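Review: The Rudus two-arm teaching bench, after one school year

Print this page
E-mail this page

May 29, 2019

Our robotics club at Tranham has had the Rudus bench since January. I help run the club with Rosário Pacheco, and the students who used it most were Darcy Fraser and Gaétan Wong, so a good part of what follows comes from their notes as well as mine.

The bench came from Gagnon and took us 2 afternoons to set up. The arms have to be bolted down before anything else is done, and the manual puts that step on page 59, well after the part about cabling. Read ahead. We had the cables tied down before we found it and had to undo them all.

Once it was running, the arms were good. They are quiet and they repeat a move well. Teaching by hand - you push the arm where you want it and save the point - was easy enough that our ninth graders were saving points in the first session. Moving from saved points to written code was harder. The software treats each arm as its own machine, and getting one to wait for the other took Gaétan three weeks. He ended up writing a small timing script that all our teams now use. I think that should come with the bench.

The grippers are the weak part for a club. They hold a round object firmly once they have it, but the fingers need to close in the right order or the object turns in the grip. Darcy kept a log of the spring practice runs for the tube joining task, where each arm holds a cylinder and the two ends have to be brought together. Out of 104 runs, 59 finished without a person stepping in. Most of the misses came from a cylinder that had been picked up slightly crooked. Slowing down the close helped more than any change to the path.

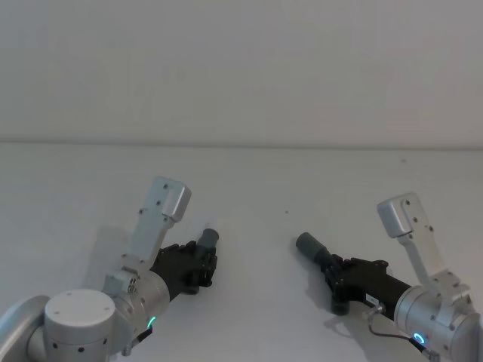

Lining up the two ends is also where you notice the difference between the left and right arms. Ours were off from each other by a little when they arrived, and the calibration routine only fixes one arm at a time. Lutz Fröhlich, who judged our regional meet, told us to calibrate the second arm against the first and leave the table out of it. We have done it that way since and it works better.

Support was mixed. E-mail got answered the next day. The phone line did not get answered at all on two tries. A replacement gripper cable came quickly, but we had to pay for shipping.

We also looked at the Fotlow kit, which Alfredo Baluyot uses with his class. It costs less and the software is friendlier, but it has one arm, and our competition task needs two. For a beginner class I would buy the Fotlow. For a club that already has students who can write code and at least one adult with time after school, the Rudus is worth the money. Our bill was $1609 for the year's lease with the grippers included, and we have signed up for another year.

Print this page
E-mail this page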